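Handton Community Board > Local News & Politics
Topic: Rubber ducks in the council fountain

millrace_7
Anyone else walk past council chambers this morning? The fountain is full of yellow rubber ducks, every one with a little paper sash reading "Councillor for Varnness Road". A group calling itself the Bawa Bathers has put up a notice saying they did it. It's over the vote in October to close the pool at Varnness and keep the money for the new forecourt.

gumboot
The Handton page says 600 ducks. Did they count them or did the group tell them?

millrace_7
The notice says 600. I didn't count.

Sandy Flat
I voted for the pool and I signed the petition, and I still think this is a waste. Council staff have to fish them out, and that comes out of rates. Turn up to a meeting if you're cross.

kerbside
800 people signed that petition and it got two minutes on the agenda. Plenty of us turned up. The gallery was full and we weren't allowed to speak.

Sandy Flat
You can register to speak. The form has to be in by noon the day before. I've done it twice.

kerbside
The form was down the week of the vote. I have the error page saved.

gumboot
Are the ducks going in the bin? Seems a lot of plastic for a joke.

millrace_7
Notice says they'll collect them at 5 and give them to the Vollimia fete for the duck race. Whether council lets them into the fountain is another matter.

tin_roof
I'm not with the Bathers but I know a couple of them. The sashes are plain paper so they'll fall apart in the water. They did think about the pump and put mesh over the intake. No glitter, nothing glued on.

Sandy Flat
Mesh over the intake means they were interfering with the pump. That's worse.

tin_roof
It's a bit of garden mesh. It lifts off.

kerbside
If anyone wants to do something less wet, we're making placards for the next meeting at my place in Bawa. Bring cardboard and fat textas. I've got the table and a kettle.
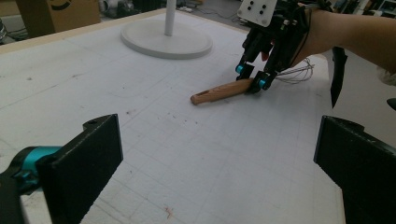
A table, grid lines and all.

gumboot
I can bring cardboard. Are we allowed placards in the gallery?

Sandy Flat
No sticks. Flat card is all right if you don't hold it up during a vote. It's in the standing orders.

kerbside
Flat card it is. You're welcome too, Sandy.

Sandy Flat
I'll put my form in and speak, thanks. Will check whether the page is working first.

millrace_7
Form loads for me now.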